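Chapter 4
When the Arms Move In

Stodell packed 1,949 orders a week by hand before the first arms came. Same 185 people after. Different jobs, though – and that is what this chapter is about.

Ama Lamptey used to sort returns. Now she sets out the items, watches the grip, writes down the misses. Less lifting. More waiting. She says the waiting is harder then it sounds.

Key terms: handoff, cycle time, downtime, retraining.

Before you read on, list the tasks in a job you know. Which ones need hands? Which need judgment?
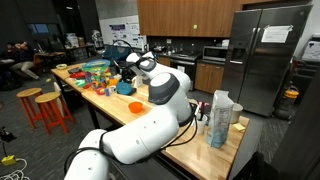

Pay is the other question. Valdir Medeiros asked for a new grade for arm tenders, got it in December, and by then two of his crew had transfered out. Section 4.1 starts with his memo.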